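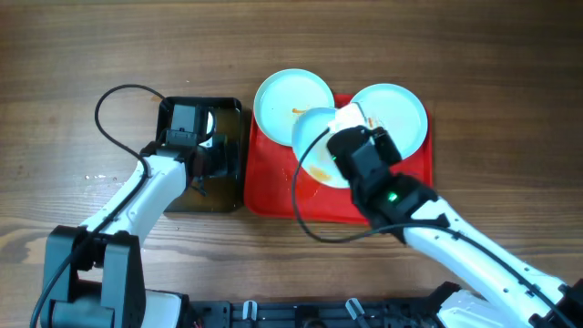 Millness Community Kitchen: Progress Report, Spring Term

What we have done so far

We opened the doors in February with one hot supper a week, and by May we were running two. The grant covered rent on the hall kitchen, the second-hand range, and the first bulk orders of rice, lentils and canned tomatoes from Pritard. We passed 1,000 suppers served at the end of April, a full month ahead of the plan we sent you, and we were thrilled!

The menu has settled down nicely. Squash stew and red lentil curry are the clear favorites (the curry pot gets scraped clean most weeks), and the baked pasta does well with families. The fish pie did not go over well, so we dropped it after two tries.

Cooking classes

The evening classes have been the happy surprise of the term. We planned a single course of 4 sessions on cheap one-pot meals. It filled up within days, so we ran it again, and then added a bread session that went on well past nine at night because people wanted to wait for the last loaves. Several of the bread group now help with the Plolto Street supper, which starts at six.

Money

Spending is close to budget. Gas cost more than we expected during the cold weeks, and we made up for it by buying vegetables at the end of the Rondonuwu market, where prices drop before closing. The line for plates and serving dishes is nearly used up. We would like to move $100 into it from printing, where we have hardly spent anything, and would be glad of your okay on that.

What comes next

Over the summer we want to try a lunch for school-age kids, with seats for about 40. The hall is free in the mornings and the range can handle it, but we need a bigger fridge first. We have two quotes and will send both with the next claim form. We are also writing up the ten best recipes from the classes in a small booklet, with the squash stew on page one.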